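Fio sobre arrumar a casa em janeiro, porque alguém pediu e porque eu gosto de falar disso 27 jan 2020

1/ Gente, todo janeiro eu juro que vou desentulhar o apartamento e todo janeiro eu paro na segunda gaveta. Este ano fui até o fim! Vou contar como foi, sem ordem nenhuma, que é como eu arrumo mesmo.

2/ Comecei pelas camisetas. Eu tinha uma pilha que já encostava na prateleira de cima, e usava sempre as mesmas três. O resto era camiseta de corrida que eu não corri, camiseta de festa junina de firma onde eu nem trabalho mais, essas coisas.

3/ Minha regra: se tem estampa e eu ainda sorrio quando olho, fica. Se é lisa e desbotada, vira pano de chão. (Sim, tenho fraqueza por estampa boba. Preta de manga curta, com letra cursiva branca bem grande e uma maçã de desenho animado? Fica, claro que fica.) 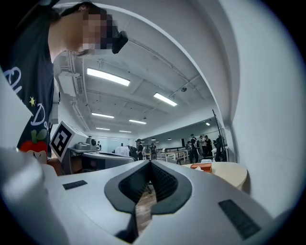 4/ Papelada. Ai, a papelada. Achei o manual de uma batedeira Flonder que morreu faz tempo, e junto a nota fiscal: 300 reais. Fiquei uns minutos de luto pela batedeira e depois pelos 300 reais.

5/ O que me salvou foi um aplicativo chamado Clititau. Você fotografa o documento, ele guarda com data e pronto, o papel vai embora. Não é publi, quem me dera. A versão grátis aguenta 90 documentos e eu lotei na primeira noite, de pijama, comendo pão de queijo.

6/ Aí fui ver quantas fotos eu tinha no celular, já que estava com a mão na massa. 3432. Três mil quatrocentas e trinta e duas, sendo que uma parte vergonhosa era print de receita que eu nunca fiz e placa de estacionamento pra lembrar onde larguei o carro.

7/ Apaguei 654 no ônibus, indo e voltando do trabalho. Recomendo demais apagar foto no ônibus, passa o tempo e a gente não tem espaço pra ficar sentimental com alguém lendo por cima do ombro.

8/ Agora a parte polêmica: caixa organizadora. Tem gente que compra vinte antes de começar e acaba com vinte caixas de bagunça. Eu já fui essa pessoa. Desta vez só fui à Bratis depois de tirar tudo do lugar, e voltei com duas. Duas! A moça do caixa deve ter achado que eu estava doente.

9/ Prefiro mil vezes caixa com divisória. Sem divisória, o carregador abraça o grampeador e ninguém separa mais. E cor viva, por favor. Uma caixa laranja em cima de uma mesa clara a gente enxerga de longe e lembra de guardar as coisas nela, já a transparente some no meio da casa. 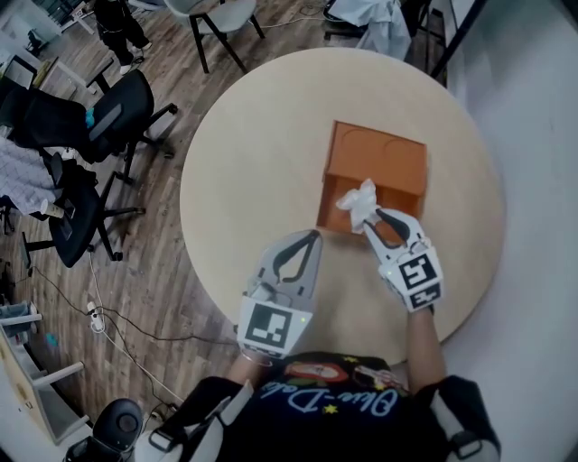 10/ Voltando à Bratis: fui num horário péssimo, fila até a seção de cortina, e mesmo assim saí só com o que estava na lista. Na volta ainda passei na frente da Peng, que estava com liquidação de caneca, e NÃO ENTREI. Quero parabéns por isso, separado dos outros.

11/ Cozinha eu fiz por último, com preguiça. Pote sem tampa foi pra reciclagem, tampa sem pote também. Descobri que tinha quatro raladores. Moro sozinha e compro queijo ralado.

12/ Pra quem perguntou do que fazer com roupa boa: eu lavo, dobro e levo no bazar aqui do bairro já separada por tamanho. Levar tudo embolado num saco preto é passar a sua bagunça pra outra pessoa, né.

13/ Falta o armário do corredor. Tem uma mala lá dentro que eu não abro desde a mudança e que faz barulho quando mexe. Se eu tomar coragem no feriado, volto aqui e continuo o fio. Enquanto isso, me digam: cabo que a gente não sabe de que é, vocês guardam ou jogam fora?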